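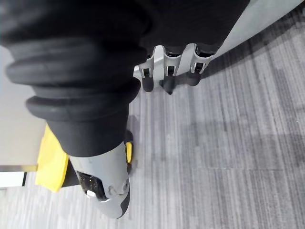 Carpet in the ground floor workroom of the Oris building, Stemport.

Oris building keeps its carpet after tenants ask for quiet

The carpet on the ground floor of the Oris building in Stemport will stay, the building's management told tenants in December. An earlier plan was to take it out and put down hard flooring before spring.

The change comes after tenants of two rooms wrote to the management about noise. In their letter they said that steps and chairs on the upper floor, where the carpet was already removed, can be heard through most of the working day. They did not want the same sound in their own rooms.

"We understand that a hard floor is easier to wash," said Birutė Bite, who signed the letter for the tenants. "But we work many hours there, often sitting or kneeling on the floor, and the carpet makes this possible."

Omid Ghasemi, the building manager, said the cost was also looked at again. The carpet on the ground floor is six years old and he expects it to serve for some time more — if it is cleaned properly. The cleaning will be done by the local firm Chaudhry, in the evenings after 7 p.m., and will take two evenings for the whole floor. Tenants are asked to lift bags, boxes and cables from the carpet before they go home. Tables can stay where they are.

The upper floor will not get its carpet back. Wekesa Kioko, who rents a room there, said he would prefer at least a rug near the door and has asked for permission to lay one. Mr. Ghasemi said that rugs are allowed if they do not block the door.

Dates for the cleaning will be put up at the entrance.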